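By the second hour at the Sepp Hall small press fair, Maxine Tomoana had sold one comic, and that was to the man at the next table, who had bought it so she would buy one of his.

The organizers had promised 1000 visitors. She had it in an email. She looked down the aisle and saw other people who made comics, eating sandwiches behind stacks of comics.

"It picks up after lunch," said Cheng-en Fang, who had the other half of the table. He had been saying this at fairs since they'd started sharing.

"When has it picked up after lunch?"

"Nadix, two years ago."

"There was a fire drill at Nadix. They all came down the stairs past us."

He went back to drawing in his sketchbook, where he was supposed to be finishing the last pages of *Tirine* and was instead doing a dog.

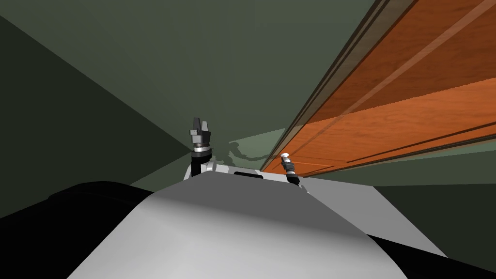
*Left arm and right arm, from behind the crest.*

Maxine had printed 80 copies of issue four. Cheng-en had told her to print 100 because the price per copy dropped, and she had told him that the price per copy of a comic under your bed was the whole price. She was pleased with that until she carried the 80 up from the parking lot.

A little before three a woman in a green raincoat stopped at the table. She picked up issue four and read it, the entire thing, standing there with her bag sliding off her shoulder. Maxine tried to look at something else. It was a lighthouse story. It took six minutes to read if you looked at the pictures, and four if you didn't, and the woman took much longer than six.

"Who's your publisher?" the woman asked.

"Me. And a copy shop."

"I read for Stuvetti." She put down a card. "We're putting together an anthology. I think the middle section of this could go straight in."

Cheng-en had stopped drawing the dog.

"What does it pay?" Maxine said.

"Well, it's mainly exposure at this stage. There's a contributor's copy. If it goes to a second printing we'd revisit."

"How many in the first printing?"

"We haven't settled on that."

"Who else is in it?"

The woman said they were in conversation with a number of people. She said it warmly. She bought issue four, which Maxine had not expected, and paid with the right change, and went off toward the coffee.

Maxine turned the card over. There was nothing on the back. On the front was a name, an address in June Street, and the words *131 Stories*, with no hint as to whether that was a title or a boast.

"You could say yes," Cheng-en said. "People would see it."

"Which people?"

"The people who buy it."

"They don't know how many they're printing."

"You knew how many you were printing, and look." He waved his pencil at the boxes. 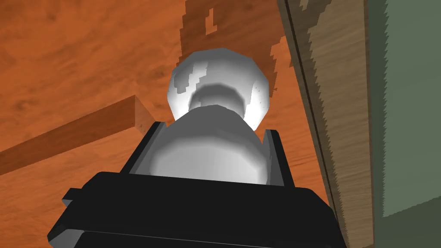
Take the contributor's copy and ask for five more, Dolores from the zine table called across the aisle, because they never say no to five, and you can sell those.

Maxine thought about that. Five copies at the cover price would come to more than she had made since the doors opened. She didn't trust the card and she didn't trust the raincoat, but the woman had read every page, including the one with no words on it, and had gone back to it once.

"Did they give you five?" she shouted.

"Four," Dolores shouted back. "One was damp."

Maxine put the card in the cash box, under the coins.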